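Ticket: Occlusion filter rejecting good towel demos
Project: Gurnon, household set
Site: Falcão
Component: Tekach recorder, wrist streams, auto-review
Severity: Medium (we say high)
Status: Reopened

Original report

Since the August update to the recorder, auto-review marks most of our towel demonstrations as "wrist view blocked" and moves them to the reject folder. The task is the same one we were doing before. The operator drives both arms by remote control, gets a grip on the brown towel, brings it to the white tray and lets go. The head stream passes every time. The wrist streams fail.

Of the 1340 towel demos in the set, the older ones all passed under the previous version. We re-ran 12 of those through the new version with no other change and most of them now fail too. Same files, same cameras, same robot. Whatever is different is in the filter.

Expected: a demo where the grip point can be seen passes.
Actual: rejected, with a score and no reason.

First reply from support

Suggested causes were a dirty lens, a loose camera mount or a cable crossing the view. We were asked to clean the lenses, reseat the mounts and record again.

Our answer

Done, all of it. No change in the scores. I'd also like to register some doubt about the mount theory. A loose mount should move the housing around between recordings. Ours sits in the top of the view in the old files and in the new ones, and the old files used to pass.

There is a cable in the view at some wrist angles. There was one in the old recordings too.

Second reply from support

We were told the hand takes up too much of the image and that the filter is "working as designed for a typical grasp." We were asked for wrist views with the fingers in different positions, plus the head view.

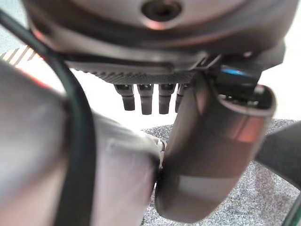

Fingertip close to the part on the left, carpet behind. Cable on the left side. 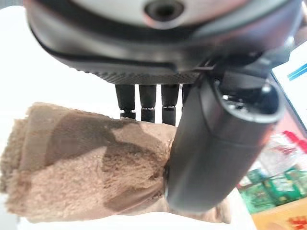
Towel gripped. Note the shadow across the middle of it. 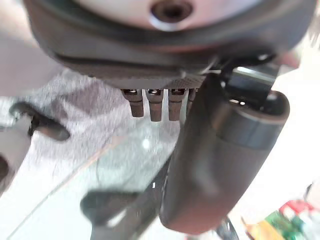
Large finger at a slant, no towel that I can make out.

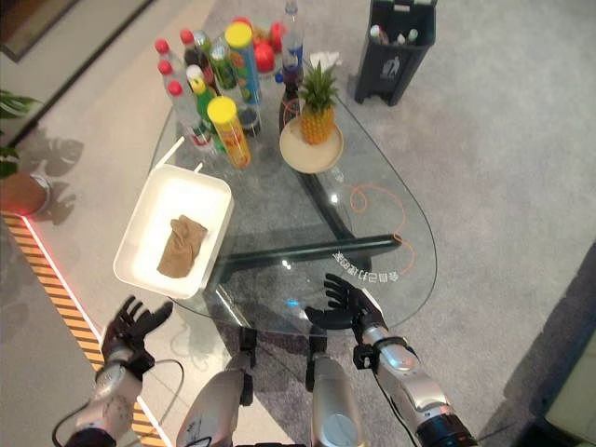
Head view, towel in the tray, hands open.

What we tried next

1. Turned off the head stream so that auto-review only had the wrists to work with. Scores identical, so the streams are being judged separately. The manual says they are judged together. One of the two is wrong.

2. Changed the approach angle. The operator came in flatter over the table so the camera would see more of the cloth. Two demos passed out of a batch of five. The operator also said it was an awkward way to pick up a towel and missed the edge more often. I don't want to teach the robot a worse grasp to please a filter.

3. Lowered the blocked-view threshold in the config file. The recorder accepted the new value and then ignored it. After a restart the file was back to the default. If this setting is locked, the recorder should say so when you edit it.

4. Moved the lamp. The second wrist view above made me wonder whether the filter treats a dark shadow on the towel as part of the hand. With softer light the score got a bit better, still under the line. I wouldn't call that proof of anything, but somebody who can see inside the filter should check it.

5. Swapped the Olteck glove for the hand controller, in case finger poses were being misread and fed into the score. No difference.

Third reply from support

We were offered a beta of the next filter, "trained on a wider range of hands." We were also told that blocked wrist views are known to hurt training and that we might be better off without those demos.

Our answer

We'll try the beta, on copies. A few objections before then.

The part of the hand that fills the top of the wrist view is bolted on. It will be there when the trained robot runs by itself, from the same camera in the same spot. A demo that shows it is showing what the robot will see. If the filter counts fixed hardware as a blocked view, it should start by masking the fixed hardware out, and I can't find any sign that it does.

The claim about training may well be true for some setups. Has it been tested on cloth, with this hand? We asked and got a link to a page about picking up rigid blocks. In the towel view the place where the finger presses the cloth is right there, with the creases coming out of it. A person grading that would pass it.

Also, a view with no towel in it is a different problem from a view where the towel is hidden. Both currently come back with the same label. We need two labels, or we can't tell which demos to redo.

Requests

Restore the old filter as an option for this project.
Make the threshold setting work, or remove it.
Report which region of the image caused the reject.
Stop moving rejected files. Tag them and leave them in place.

Workaround in use

Auto-review is off at Falcão. The operator marks each demo pass or fail from the head view right after recording, then skims the wrist streams at double speed. It's slow and it depends on who is grading. So far it has agreed with the old filter far better than the new one does.

Last update

Beta installed at 4:30 p.m. on the spare machine. The first old file we gave it came back "wrist view blocked," score unchanged to the last digit. Please confirm that the beta package contains the new filter. Ticket stays open.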